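Lay small parts out on a printed outline sheet
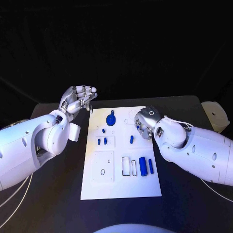
Page last changed: August, early evening

Quick one. If you take apart anything with little plastic bits, pegs, discs, knobs, draw around the bits first. White paper, thin black pen line, part goes on its own outline. Empty outline = part still missing. Saves crawling under the bench.

How I do it:

Plain white sheet, long side running away from you. Dark table top if you've got one, the sheet shows up better and so does anything that rolls off it.

Trace big parts first. Wheels, discs, plates. Then the pegs, just a tiny circle each. Leave a finger width between, more if your hands are big. I crammed 6 pegs into one corner once and coudn't pick up any without knocking the rest.

Pegs stand upright if the end is flat. Easier to grab than lying down. Pinch low, fingertips only, lift straight up.

Thin pen. Fat marker bleeds and then two sizes of circle look the same.

Happy with the layout? Scan it, print 4. They get greasy. Mine are in the drawer under the Trekberg vise, the clean one stays on top. Heavier paper is worth it, 200 gsm, the cheap stuff curls up at the corners and tips the pegs over.

Blue parts on white are no trouble at all. White parts on white, use colored paper insted.

Screws do NOT go on the sheet. Jar lid. They roll.

Putting it back together, go from the far end of the sheet toward you. Stop for lunch whenever, the outlines will tell you where you were.

Recent tips
Sorting a jar of 100 mixed screws
Farirstead drawer sticking again
Getting glue off a cutting mat
Ekau clamp pads, what to use instead
Labels that stay on oily tins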